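13 November 2023

Day one of the second month as estimator on Trultside, and I have learned that a set of drawings can be wrong in more ways than there are drawings. Gonzalo handed me the revised stair core this morning with the face of a man returning a library book he has dropped in the bath. The revision cloud goes around the handrail. The stair itself has moved to the other side of the lobby, and for that there is no cloud at all.

I asked who issued it. He said the architect. I asked whether the architect knew. He said that was a philosophical matter and went to get a bagel.

So the morning went on stairs. I re-measured the flights, the landings and the bit of wall that now has nothing to lean on, and by lunch I had put a number in the box. Covadonga looked at it over my shoulder and asked if it included the temporary works. It did not include the temporary works. She has a way of saying "ah" that costs the company money every time.

The concrete price from Tiltar is good for eight more days. I have this in writing, in an email that also says it may change without notice. I wrote back asking which of those two sentences I should believe and got an out-of-office reply. That's the most definite thing they've sent me since October.

Moved house in my head again on the drive in. It is what I do at red lights. We still have two boxes in the hall from the last real move, taped shut, and neither of us will open them now because we've lived without whatever is in there for so long that it would be embarrassing to find out we needed it.

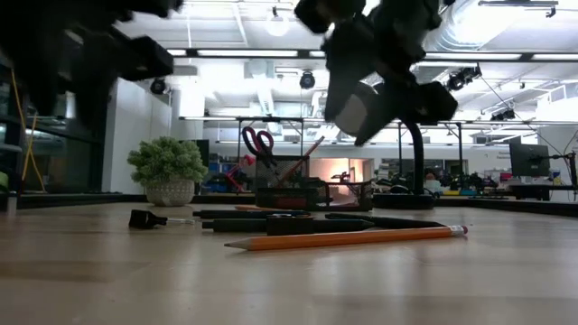
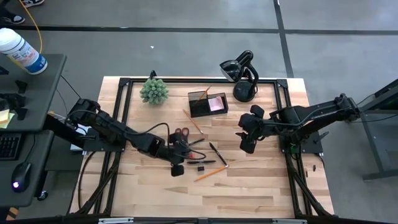
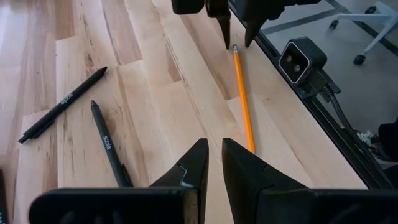
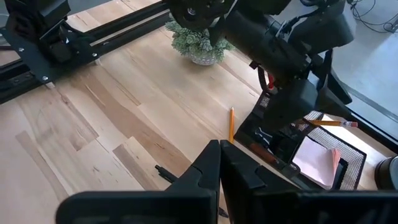

After lunch, the Lusadton tender, God help us all. It's a school extension with a flat roof, and the client has asked for a "robust but light-filled" hall on a budget that would cover the robust or the light but would have to think hard about the hyphen. Covadonga wants the floor priced two ways, vinyl and timber. I put in vinyl first because vinyl is quick. Then I got to the timber and spent far too long on the finish, which the spec gives as "pale, natural." Maple with those darker brown streaks running through the boards, like the tabletop in the last picture, is pale and natural, and so is a sheet of pine from the back of somebody's garage, and the gap between them per square foot would pay my salary. I've priced the maple and put a note against it. The note is longer than the item. Gonzalo says nobody reads the notes, and I say that is exactly who I write them for.

He and I then had our regular disagreement about rates. He prices from memory, like a short-order cook, and is annoyingly close most of the time. I look everything up and end up in the same place an hour later with a sore neck. Today we were apart by some 8 percent on the roof insulation, which is a lot, and I went back through my build-up looking for the mistake with a certain amount of hope that it would be his. I had counted the upstands twice. I told him the gap had "closed up" and left it there. He knows. He offered me half a bagel, and I took it as the insult it was and ate it.

Called my dad at four to ask what they used to allow for waste on timber floors, back when he was on the tools. He said it depended on who was cutting. I asked what I should put in the spreadsheet for that. He said to put in a better carpenter. Then he told me about his knee until my next meeting started.

The meeting was to plan another meeting. Old Mr. Benítez sat in, which he does whenever there are pastries, and asked when Trultside would be ready to go out. Covadonga said Thanksgiving, and looked at me, and I nodded like somebody who had the stairs under control. He told us he priced his first job on the back of a feed sack and made money on it. No one asked what became of his second.

Things to chase tomorrow: the architect (stair, whereabouts of), Tiltar (price, meaning of), scaffold people, who were supposed to call and didn't. Also need to take the old Trultside takeoff off the shared drive before someone uses it, since I nearly did myself at five o'clock and I'm the one who labeled it DO NOT USE.

Home late. Leftover chili. Stubbed my toe on one of the boxes in the hall and it rattled.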